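Whiteboard

A whiteboard, also called a dry-erase board or marker board, is a smooth, glossy surface used for writing and drawing with ink that can be wiped off. Most are white, though clear and tinted glass boards are also sold. Whiteboards are found in schools, offices, workshops and homes.

Surfaces

The cheapest boards have a painted or melamine face. Melamine is light and easy to cut to size, but it is slightly porous, and ink left on it for weeks tends to leave a faint stain known as ghosting. Porcelain enamel on steel is harder, resists scratches and holds magnets. Glass boards do not stain under normal use, but they are heavy and need stronger wall fittings. Acrylic is lighter than glass and scratches more easily.

Markers and cleaning

Dry-erase ink contains a pigment, a solvent and a release agent. The solvent evaporates after writing, and the release agent keeps the pigment from bonding to the surface. Black is generally the easiest color to erase; red and green can be more stubborn. Old marks can often be lifted by drawing over them with fresh ink and wiping at once. Permanent marker comes off most boards with rubbing alcohol. Abrasive pads dull the finish and make later ghosting worse.

Use in schools

Chalkboards were standard in classrooms until the later twentieth century. Dust was a common complaint, particularly in rooms with computers. The Plirnstead school district replaced 70 chalkboards over 5 years, keeping a few in its music rooms, where the painted staff lines were still in use. Its buildings manager, Struan Urquhart, recorded the change in a short history of the district.

Desktop boards

Small boards that stand upright on a table are used for notes, games and drawing practice. Some have a stand or frame, and others lean against a support. Many are marked on both sides.

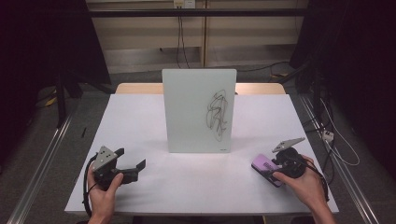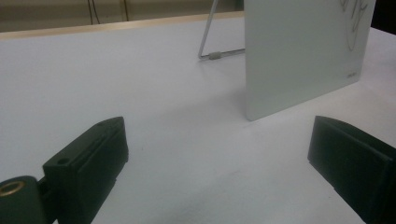 A tabletop panel with a drawing in black marker (first picture) and a white tabletop (second picture).

See also: Blackboard, Flip chart, Marker pen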